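Ok so Puvetti is through to the final and I have opinions. Thread, typing fast, match starts in 10

1/ Ladefoged was up a set and a break. Serving great. Then one sloppy game, two doubles, a forehand into the tape, and the whole thing flipped

2/ Everyone's saying she choked. Nah. Watch where Puvetti is standing on return from that point on. A good three feet further back. Gave herself time, started landing everything deep down the middle

3/ 58 percent of first serves in for Ladefoged over the match. You can't live there on clay. Second serve was sitting up begging to be hit

4/ Also can we talk about the crowd. 3867 on a court that holds way more than that. For a semi! Tickets were cheap! Pristlow, fix your start times, people have jobs

5/ Hooman Jafarzadeh (coaches at my club, knows more than me) texted that the drop shot was the real story. She hit it from behind the baseline, which is nuts, and kept winning the point anyway

6/ Nella in the other half had a walkover so she's fresh. Puvetti played close to three hours. That matters more than seeding imo

7/ But Nella hasn't beaten a real returner all week. Big serve, short points, out of ideas by the fourth shot. If Puvetti gets her moving sideways its over

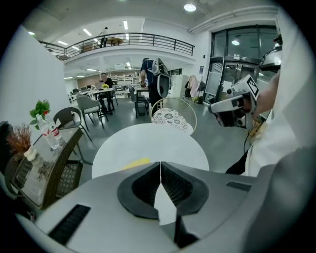 8/ Grip stuff, bc three of you asked. Puvetti's backhand is a two hander but she lets go early on the low ones and carves it. Bare forearm out in front, like the one on the right there, hand closed around the handle and the arm doing the reaching. Loose white sleeve optional lol. Try it on a slow feed first or you'll wreck your wrist

9/ Prediction: Puvetti in three. First set goes to Nella, probaly a tiebreak

10/ If I'm wrong I'll mute myself til October

11/ ok they're walking out. Nella won the toss and is RECEIVING?? with that serve?? bye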